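I've been off sugar in my coffee since March, and I'm finally ready to talk about it without whining (much). It started because Sabina Lukáč, who sits across from me at work, bet me 30 dollars I couldn't go a month. I took three sugars a cup back then. Three! And I drink a lot of cups.

The first week was awful. Everything tasted like a burnt pencil, and I got so cranky that Qiuyue asked if I was coming down with something. I tried cinnamon, then oat milk, then a fancy bag of beans from a roaster over in Samdale that cost way too much. The beans helped a little. The cinnamon just floated there like sawdust.

Somewhere in week three I noticed other stuff tasted louder. Carrots! Plain toast! Fruit most of all – I used to think of a pear as a sad dessert, and now I'll eat one standing at the counter and go looking for a second.
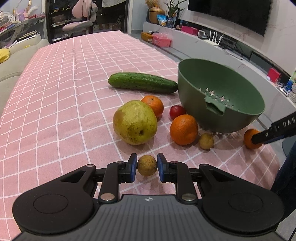 *Pear, orange, cucumber, pink tablecloth.*

Anyway, I won the bet, and Sabina paid up in quarters. I spent it all on a new grinder handle, so technically coffee got the money back. I still cheat when there's baklava on the table, and I'm not giving that up for any bet. Next I want to try cutting soda, but my sister's wedding is coming up, so ask me after that.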